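Mosoti Small Shelf Set

Photographs and notes about fruit, baskets and a two-level shelf

Read this first

Mosoti is a collection of 709 photographs with short written notes. The subject is simple: how everyday things are put on a small shelf unit on a table, and how they are put away again. Most of the things are fruit, kitchen baskets and small bowls. We made it for people who study the tidying of kitchens, for teachers of drawing, and for anybody who needs ordinary pictures of ordinary storage.

The notes were written by Shaimaa El Khatib and Junaid Bajwa. Ljubica Ionescu checked the English and the names of the things. I keep the files in order and I answer the mail. - Mwende Waweru

This is the text for version 3, dated June 18, 2024. If you downloaded the set in December, please take it again, as many notes were corrected.

What is in the folder

photos - all the pictures, in JPEG format
notes.csv - one line for each picture
words.txt - the list of words we allow in the notes
changes.txt - what is different from the older versions
licence.txt - the conditions of use

The pictures are divided into 13 groups. A group is one arrangement of the table, so the shelf unit stays in its place and only the smaller things change. The group number is the first part of the file name. Please keep pictures of the same group together when you divide the set, otherwise you will have nearly the same picture on both sides.

How the notes are written

Each line in notes.csv has these columns:

file - the name of the picture
group - the number of the group
level - base, shelf, table or mixed
holder - basket, bowl, tray or none
contents - the things in the holder, with commas between them
sure - yes, partly or no
remark - free text, often empty

The column "level" tells where the holder stands. "Base" is the bottom board of the unit, "shelf" is the board above it, and "table" is the table itself. We use "mixed" when there are holders on more than one level. If a holder is half on the base and half on the table, we write "base" and explain it in the remark.

The column "sure" was added by Ljubica's wish and I think it is the most useful one. Fruit is not always easy to name from a picture. A red round fruit can be an apple or a pomegranate when the top is turned away, and a yellow thing in a yellow basket can lose its shape completely. In the first version we guessed in such cases. Now we write the colour and the general word, for example "red fruit" or "yellow object", and we put "partly" in the column. Of all the lines, 350 have "yes".

We do not write about taste, price or freshness. We also do not write which country the fruit is from, even if we know it.

About the words

The file words.txt is short on purpose. "Basket" is used for any open holder with holes in the side, also when it looks more like a colander. "Bowl" has a closed side. "Tray" is flat with a low edge. Blair Farquharson has written to us that in his house a colander is never called a basket, and he is right of course, but we wanted one word which both writers use in the same manner. The shape can be written in the remark.

"Board" means the wooden part on which things stand. "Panel" means the wire part at the side or the back. Please do not mix them if you send corrections.

A picture from the set

The line for this one has level "base", holder "basket", and "partly" in the column "sure". The contents are "red fruit, yellow object".
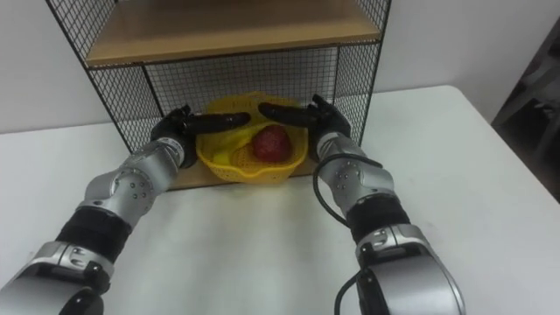 Yellow basket with a red fruit, on the base board of the wire-mesh shelf unit.

It is a good picture for testing whether your words for colour are fine enough. The remark says: "basket wavy at rim; second thing same yellow as basket".

Known problems

- The top of the shelf unit is outside many pictures. Do not use the set to measure the height of furniture.
- White tables and white walls are much more common than other colours.
- In group 4 the words "tray" and "bowl" were exchanged in several lines. Junaid has corrected those he found.
- Some remarks are still in two languages. The English part comes first.

Corrections

Send us the file name, the column and the new value, one correction in each line. Please do not send the whole table back - it is very slow to compare. If you disagree with a word from words.txt, write to Ljubica before you change anything.

Conditions of use

You may use the pictures and the notes for study, teaching and printed matter, also when you are paid for it. Please write "Mosoti Small Shelf Set, version 3" near the pictures or at the end of your text. You may change the notes for your own work, but then give your copy another name.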